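Grip zone (packaging)

From Fultberg, the household goods reference

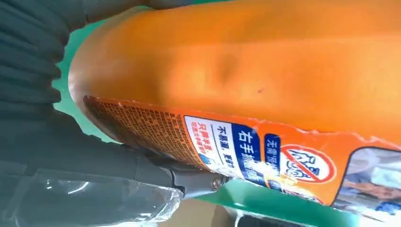 Orange plastic container with a printed label. The white characters on the blue box, 右手抓握区, mean "right-hand grip area."

A grip zone, also called a grip area or hold area, is a part of a container that the maker marks, shapes, or leaves clear for the hand. The term is used mostly for large bottles, jugs, and refill containers of household products, where the weight of the contents makes the position of the hand matter during lifting and pouring. A grip zone may be molded into the plastic, printed on the label, or both.

Types

Molded grip zones are part of the container wall. They include through-handles, in which the hand passes through an opening in the body, and pinch grips, in which two facing hollows are pressed into the sides. Ribs or a rough texture may be added where the surface would otherwise be smooth. A dent from handling or storage is not a molded grip and does not normally serve as one.

Printed grip zones rely on wording, a colored block, an outline of a hand, or some mix of these. They cost little to add, as the label is printed in any case, and they can be changed without a new mold. A printed zone gives no extra friction and depends on the user reading it.

Handed grip zones name the hand to be used. Right-hand marking is the more common form. On a container with an off-center spout, it sets which way the spout faces when the container is tipped. Left-handed users can usually reverse the hold, but the label text may then be upside down or turned away from them.

Purpose

A full container behaves differently from a half-empty one. When it is full, the center of mass lies near the middle of the body and the contents move little. As the level drops, the liquid shifts toward the neck during pouring, and a hand placed too far back must resist a growing turning force. Marking a zone near the balance point reduces the effort and makes the flow easier to stop.

The second purpose is to keep pressure off thin parts of the wall. Squeezing a flexible container near the shoulder can push out liquid in a surge — a common cause of spills when a new container is first opened. Labels that mark a grip zone often place it beside text about leaks. The orange container shown above has the wording 不易漏，更好 ("not easy to leak, better") on the same white panel as its grip marking.

Placement on the label

The zone is normally set apart from the fine print by a change of background. White and blue are frequent choices on warm-colored packaging, where red or yellow text would be hard to pick out. Short instructions and warning symbols may be grouped close by, so that the user meets them in one glance. A prohibition symbol, a red circle with a diagonal slash over a small drawing, is used on many household labels for actions the maker advises against. Its meaning depends on the drawing inside, and the symbol should be read together with any text next to it.

On a curved body, a long panel cannot be read from one position. Designers therefore tend to keep the key words within the part of the curve that faces the user when the container stands upright. Glossy plastic and glossy label stock both reflect room light, which can hide single characters until the container is turned.

Testing

There is no single test in general use. The Prirgate method, described in March and revised on May 5, 2025, asks 26 adults to lift and pour from a container at 2 fill levels, without being told where to hold it. The tester notes whether the palm covers the marked zone. A zone is rated as clear if no more than 8 of the participants miss it at either level. Containers with a through-handle are tested separately, since the handle draws the hand whether or not the label is read.

The Garrido scale is a simpler rating based on the size of the marking and its contrast with the background. It involves no handling and is used mainly for comparing label drafts.

Cataloging

In the Tilska packaging index, printed grip zones are filed under entry 3147, apart from handles and finger recesses. Containers that have both a molded and a printed zone are filed under the molded type, with a cross-reference.

See also

Carry handle
Pouring spout
Refill container
Warning symbols on household goods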